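Unit 4: Property Claims for Public Buildings
Handout for the Tollwood evening section

Reading for this unit: the Butside pump house file, pages 1 to 139. Bring your copy to class.

1. What the policy covers

A town usually buys one property policy for all its buildings. The schedule at the back lists each location with a limit for the building and a separate limit for contents. Vehicles are often on another form. If a truck is parked inside a garage that burns, the truck and the garage may be two claims with two deductibles.

In the Butside file the contents deductible is $500. Check which items fall under it before you add anything up.
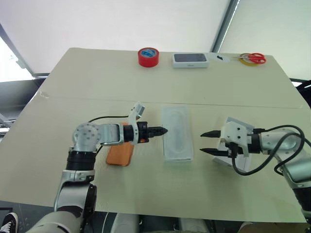 Replacement cost and actual cash value are the two ways to price a loss. Replacement cost pays for a new item of like kind. Actual cash value takes off depreciation first. Many policies pay actual cash value at the start and the rest once the item has been replaced and the receipt sent in.

2. The inventory

The adjuster will ask for a contents list. Each line should have:

- the item and its maker
- age or purchase date
- where it was kept
- cost to replace, with a source for the price

Small supplies can be grouped on one line if the total is under $400. Tools that belong to employees go on a separate sheet - the town's policy may not cover them at all.

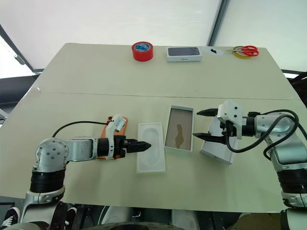
3. Proof of loss

This is a signed, sworn statement of the amount claimed. The deadline is in the policy conditions, and it runs from the insurer's request. A town can send a partial proof while the building estimate is still open. Jasska Mutual did accept one in the Butside file, then asked for a second in June.

4. Case for discussion

Nyitrai Township lost a storage shed that was never added to its schedule. Read the newly acquired property clause and decide if it applies. Write one page. Use the policy wording, and cite the section number each time you quote it.

Papers are due at the start of class, 6:30 p.m.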